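I bought the Gimoto lunch bag in May after my old one finally gave up at the zipper, and I've carried it to work pretty much every day since, so I figure I've earned an opinion!

First, the good stuff. It holds way more than I expected. My tall soup jar stands up in it (the Kamance one I had before made me lay it sideways, and you can guess how that went), and there's still room for a sandwich box and an apple. The zipper pulls are big enough to grab with gloves on. I pack at 7 in the morning and my yogurt is still nice and cold at noon, with just one small ice pack.

Now the gripes. The shoulder strap is slippery and slides right off my coat, so I mostly use the handle. The inside pocket is useless unless you own very tiny forks. And it smelled like a new shower curtain for the first week – I left it open on the porch overnight with a little baking soda and that did the trick.
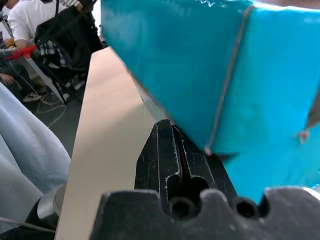
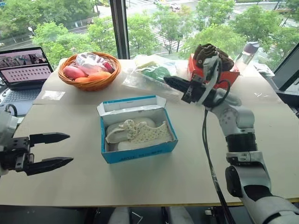 As for cleaning, I wipe the lining with dish soap and let it dry unzipped. Beet juice did leave a pink spot, my own fault. My sister has the Lemma and swears by it, but hers won't fold flat and mine slides right in next to the cutting boards. I'd buy it again, though I'd wait for a sale, and I'd swap that strap the day it arrived.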